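About us

Idness is a small research group working on how robots handle cloth in ordinary homes. We started in a single room above a print shop in Staklow and we still rent it, along with the flat next door, where most of the testing happens. Four of us work here full time. Students join us from March until the end of the summer.

What we work on

Most published work on robots and fabric uses a towel or a T-shirt laid on a table. The cloth is a known size, the light comes from above and the background is a plain colour. We have done our share of that. Our interest now is in cloth that hangs, and above all in thin cloth that lets light through: net curtains, voile, muslin, the sort of thing people have at a kitchen or bedroom window.

Hanging cloth is awkward for a robot in ways a folded towel is not. It moves when the air moves. Its edge is hard to find, as a fold can look just like a hem. Depth cameras often read straight through an open weave and report the distance to the glass, or to something out in the street. A gripper sent to that distance will push into the curtain before it closes.

Our method

The method we use is called Vustia. Hjalti Vídalín wrote the first version as part of his doctoral work, and Ezequiel Zepeda rewrote most of it when he joined us.

Vustia doesn't try to build a full model of the curtain. It takes a short run of pictures from a camera at the wrist as the arm moves slowly sideways, and looks at how each part of the view shifts between them. Things near the gripper shift a lot. Things beyond the glass shift very little. Where both kinds of movement turn up in the same patch, the system marks that patch as thin cloth with something behind it, and keeps two distances for it instead of one. The nearer distance is the one used for planning the grasp.

The second part deals with edges. A fold and a hem both show up as a line, but a fold usually has a darker band beside it where the cloth lies double, and a hem usually has open window on one side. We trained a small network to tell the two apart using pictures we took ourselves, in daylight, at different hours. It is not a large network and it runs on the computer in the robot's base.

Results so far

Our last full round of tests was 1698 grasp attempts on hanging curtains, in 42 combinations of fabric and window. We ran the same set with our older single-distance method so that the two could be compared fairly.

Vustia did better on every open-weave fabric. The gain was largest in the morning, when the sun is low and comes straight in at the back windows. On heavy lined curtains there was no real difference between the two methods, as we expected, and on one dark velvet the new method was slightly worse. We have left that result in the report.

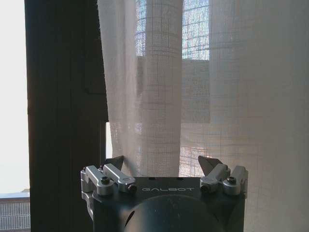 Backlight remains the hardest condition. With a bright window behind the cloth, the camera either loses the weave or loses everything on the room side of it, and changing the exposure only moves the problem from one to the other. We are trying pairs of pictures at two exposures, taken close together. It helps when the curtain is still. In a draught it doesn't help much, and we have not settled on an answer.

We also recorded 634 failed grasps in enough detail to sort by cause. Most were a fold taken for a hem. Missed depth came second. The sorted set, with our notes, is available to other groups who ask for it.

How we work

We test in rooms with furniture in them and we don't change the lighting to suit the robot. Test plans are written before the runs start, and we report the runs that went badly along with the rest. The code for the two-distance step is open. The edge network will follow once Ezequiel has finished the documentation.

Our partner for the household trials is Orozco, a firm that fits blinds and curtains. They lend us fabric samples and tell us when our idea of a normal window is wrong.

Visiting and contact

Visitors are welcome by arrangement, and mornings suit us best. The entrance is at the side of the print shop, up the stairs, second door. Students looking for a summer place should write to Hjalti with a short note on what they would like to work on.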